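# 戸棚の中身を出してみる日の、台所の覚え書き

2023年8月18日

お盆のあいだに頂きものが増えて、流しの横の戸棚がとうとう閉まらなくなりました。扉の下から乾物の袋の角がちょこんと出ていて、押し込むとまた別のところが出てくる(毎年やっています)。それで今週は思いきって中身を全部出し、拭いて、しまい直しました。そのついでに、これまで書きためてきた台所の片づけと保存の小さな工夫を、ひとつのページにまとめておこうと思います。前に書いたことと重なるところもありますが、読み返すのが面倒な方はここだけ見てくださいね。

## まず、場所をつくる

片づけの日にいちばん先にすることは、広い場所を空けることです。わたしは以前、流しの横の狭い台に少しずつ出しては戻していたのですが、あれは疲れます。出したものの上に出したものを置くことになって、下のものが見えなくなり、同じ袋を二度も三度も手に取ることになる。食卓をひとつ丸ごと使ってしまうほうが、結局は早く終わります。

食卓の上には何か布を敷いてください。使わなくなった敷布でも、厚手の膝掛けでも、家にあるもので十分です。瓶を置いても音がしませんし、ころころした小さなものが転がっていきません。豆をこぼしたときなど、布ごと持ち上げて四隅を寄せれば、ざるにざあっと移せます。終わったら外ではたいて、そのまま洗濯機へ。

並べるときは、奥のほうから置いていくのがわたしの流儀です。手前を空けておくと、そこで量ったり、ラベルを書いたり、袋の口を折り直したりできます。手前から置いてしまうと作業する場所がなくなって、しまいには膝の上で袋を折ることになります。やったことのある方はわかってくださるでしょう、あれはたいてい、膝から粉が落ちます。

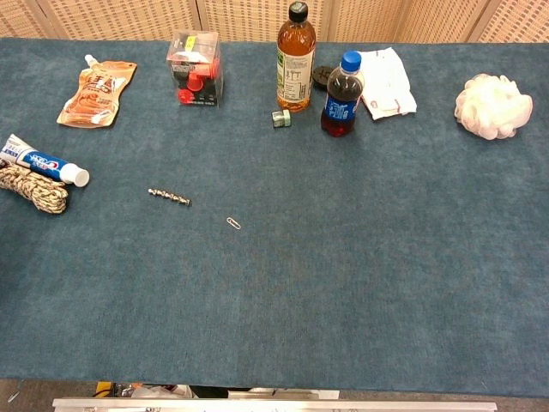
Fionnuala Nic Giollaさんからは、出すのは一段ずつにしておかないと夕飯の支度に間に合わなくなる、というお便りをいただきました。全部いっぺんに出したら鍋の置き場までなくなり、その晩はパンとチーズで済ませたのだそうです。一段出して、拭いて、戻して、お茶を飲んで、気が向いたら次の段。それくらいの進み方なら途中で誰かが訪ねてきても慌てずにすむ、とも書いてありました。

なるほどと思いました。わたしは全部出さないと気が済まないたちなのですが、それは朝のうちに始められる日に限った話ですね。午後から始める方は、どうぞ一段ずつで。

## 仲間分けは大ざっぱに

出したものを分けるとき、最初からあまり細かくしないほうがよいと思います。昔のわたしは、豆は豆、麺は麺、粉は粉、その粉もまた薄力粉と片栗粉で別、というふうにきっちり分けて、それぞれの箱を用意していました。見た目はたいへん立派でした。でもひと月もたつと、どこに入れたらよいかわからないもの(くずきりですとか、乾燥した湯葉ですとか)が箱の上に載りはじめて、そこから崩れていくのです。

いまは、使う場面で分けています。朝に使うもの、汁物に入れるもの、お菓子のときに出すもの、それから開けていない予備。この分け方だと、きな粉ときび砂糖が同じ箱に入っていても困りません。むしろ一緒に出てくるので助かります。お宅の朝がごはんかパンかで中身は変わりますから、よその家の分け方をそっくり真似なくてもいいんです。

行き先の決まらないものには、ひとつだけ「あとまわしの籠」を用意してください。大きいのはいけません。小さめの籠ひとつ、それがいっぱいになったら考える、という約束にしておきます。

## 賞味期限の書き方

袋の裏の小さな文字を、目を細めて読むのはもうやめました。買ってきた日に、マスキングテープへ太いペンで期限を書いて、見える側に貼ります。書くのは年と月だけ。日にちまで書くと字が小さくなって、あとで読めません。

貼る位置はそろえておきます。引き出しに立てて入れるなら上の縁、棚に並べるなら正面の左下。わたしの友人のRéjean Desjardinsさんは瓶の蓋に書くそうで、上からのぞくだけで済むのは確かに便利だけれど、蓋を二つ一緒に洗ったときに取り違えたことがあるそうです。蓋に貼る方は、瓶のほうにも中身の名前だけは書いておくと安心ですね。

期限の近いものは、戸棚の中でも目の高さの右端に寄せます。献立に迷ったら右端から取る。これだけのことなのですが、うちでは春雨がきちんと減るようになりました!

## 開けた袋の口

輪ゴム、洗濯ばさみ、専用のクリップ、いろいろ試しましたが、いまは折り方のほうに気をつけています。

1. 袋を台の上で軽く立てて、中身を下に落とします。
2. 口のところについた粉を、乾いた布でさっと拭きます。
3. 中の空気を下から上へ、手のひらで押し出します。
4. 口を指二本分の幅で折り、もう一度、同じ幅で折ります。
5. 最後にクリップで真ん中をひとつ留めます。

二番目を飛ばしがちなのですが、粉がついたままだと折り目がすべって、いつのまにか開いています。片栗粉の袋で戸棚の中を真っ白にした日のことは、まだよく覚えています。

クリップは近所のTuturaで買ったものを使っています。6個入りで821円と、クリップにしては少し張りますが、ばねがやわらかくて、手首の痛む朝でも楽に開きます。もちろん木の洗濯ばさみでも構いません。母はずっとそれでした。

## 口のついたパウチのこと

詰め替え用や飲みもので、注ぎ口に蓋のついたパウチが増えましたね。あれは便利なようで、しまうとなると案外やっかいです。中身があるうちは立っていても、減ってくると腰が抜けたように倒れますし、倒れた上に缶でも載せたら大変です。

うちでは、牛乳パックの上を切って仕切りにし、その中に立てています。切り口は内側へ少し折り込んでおくと手に当たりません。冷蔵庫の扉に入れるものは、パックをもっと短く切って、蓋をつまんですっと抜けるくらいの高さにします。

使い終わりのほうの話もしておきます。どろっとしたものは底の角に残りますから、口を下にしてしばらく置いてから、平らな台の上で底から菜箸を転がすようにして押してみてください。洗うときはぬるま湯を三分の一ほど入れて、蓋を閉めて振る。それを二度。乾かすには、口に箸を一本挿してコップの上に逆さに立てます。捨て方は住んでいる町で違いますので、お手元の分別表を見てくださいね。わたしの住むTrellportでは、蓋と袋を別にする決まりです。

## 透明な箱と、そうでない箱

片づけの本には、中の見える箱がよいと書いてあることが多いようです。わたしも小さなものには透明な箱をすすめます。抜き型、口金、瓶の替えの蓋、弁当のしょうゆ入れ。こういうものは見えないとすぐに忘れてしまい、もうひとつ買ってしまいます。

でも、何でも透明にすると戸棚の中がにぎやかになりすぎて、かえって目が疲れるんですよね。毎日は使わない大きめのもの、たとえば蒸し布や巻きすなどは、見えない箱に入れて名札をつけておくほうが気持ちが落ち着きます。豆や海苔のように光を嫌うものも、見えない箱か、扉のある棚へ。

箱を買う前に、ぜひ棚の奥行きを測ってください。幅を測る方は多いのに、奥行きはつい目分量になります。わたしもAstulellの箱を12個まとめて買って、棚から指一本分はみ出し、扉が閉まらなかったことがあります。返しに行くのも気が引けて、いまは裁縫道具と種袋が入っています。それはそれで重宝しているのですが、そのときはずいぶんがっかりしました。

測るときは扉の厚みと蝶番の出っぱりも忘れずに。測った数字は手帳でなく、棚の内側にテープで貼っておくのがおすすめです。次に買い足すときにも、そこを見ればいいのですから。

## 棚板を拭く

中身が出たところで、棚板を拭きます。最初から濡れた布で拭くと、こぼれた粉がのりになってしまうので、まずは乾いた刷毛か古い歯ブラシで隅の粉を手前に掃き出してください。それから固くしぼった布で拭き、べたつくところだけ、食器用の洗剤をほんの少しつけたぬるま湯で拭きます。そのあと水拭き、から拭き。

油の瓶を置いていた場所の輪じみは、一度で落とそうとしないこと。ぬるま湯で湿らせた布をしばらく載せておいて、そのあいだに別の段を拭いていればよいのです。戻ってきたころには、たいていやわらかくなっています。無理にこすって塗りをはがしたことが一度あって、いまもそこだけ紙を敷いてごまかしています。

拭いたあとは、扉を開けたまま置いてください。夏なら昼ごはんを食べるくらいの時間で乾きますが、1月の冷える時分には、朝に拭いて夕方まで待つつもりで。生乾きのところへ乾物を戻すのだけは、どうか我慢してくださいね。

敷き紙は、包装紙でも新聞でも。わたしは頂きもののお菓子の包み紙をしわを伸ばしてためておき、裏返して使います。油の瓶の下だけは二枚重ねにして、汚れたら上の一枚を抜きます。

## しまう順番

戻すときは、重いものを下、軽いものを上。これは皆さんご存じのとおりです。付け加えるなら、「片手で取れるもの」と「両手がいるもの」も分けて考えてみてください。片手に鍋の蓋を持ったまま取りたくなる塩や胡椒、だしの素は、ほかのものをどけずに手が届く場所へ。両手がいる米の容器や大瓶は、腰の高さより下で、前に何も置かないところへ。

上の棚には、持ち手のついた箱が向いています。持ち手がなければ、布の紐を輪にして箱の前に結ぶだけでもいいんです。うちのはTóthの古い木箱で、前に穴がひとつ開いていたので、そこに麻紐を通しました。引くたびにきしみますけれど、もう慣れました。

それから、どの段も八分目でやめること。空いているともったいないような気がして、つい詰めたくなるのですが、手を入れる隙間がないと、奥のものは取り出されないまま年を越します。買いものから帰ったときに、ひとまず置ける場所にもなりますし。

## 虫よけのこと、少しだけ

唐辛子を米に入れるのは、うちでもずっとやっています。種がこぼれないように、お茶の空き袋に入れて口を結びます。入れ替えを忘れるので、新しい米を足すときに一緒に替えることにしました。

粉ものは、暑いあいだは冷蔵庫へ。お好み焼きの粉やホットケーキの粉のように味のついたものも、口を開けたら同じように冷やしておきます。冷蔵庫から出したら、使う分だけ取ってすぐに戻してください。出したまま生地を混ぜていると、袋の内側に露がつきます。

## お便りから、もうひとつ

戸棚の話を書くと、決まって「余った乾物はどうしたら」と聞かれます。ひとつかみずつ残った豆や麦は、わたしはまとめてスープにします。豆だけ前の晩に水につけておいて、翌日やわらかくなるまで下ゆでし、それから麦と、玉ねぎ、にんじん、あればセロリの葉を入れて、弱火でことことと。味つけは塩だけで始めて、最後にみそを小さじ一杯溶くと、ごはんにも合います。

半端な麺は、短く折って汁に入れるか、ゆでて油をからめ、翌日に卵でとじて焼きます。太さの違う麺を混ぜるときは、太いほうを先に鍋へ入れてください。海苔がしけっていたら、小さくちぎってしょうゆとみりんで煮ておけば、その週のごはんのお供になります。

ごまが二袋も三袋も開いていたら(うちがまさにそうでした)、弱火で炒り直して塩と合わせ、小さな瓶に入れて食卓へ。今朝さっそくおにぎりにしたら、あっという間に減りました。この調子なら、白いごまのほうは月末までに使い切れそうです。黒いほうは、まだ5袋あります。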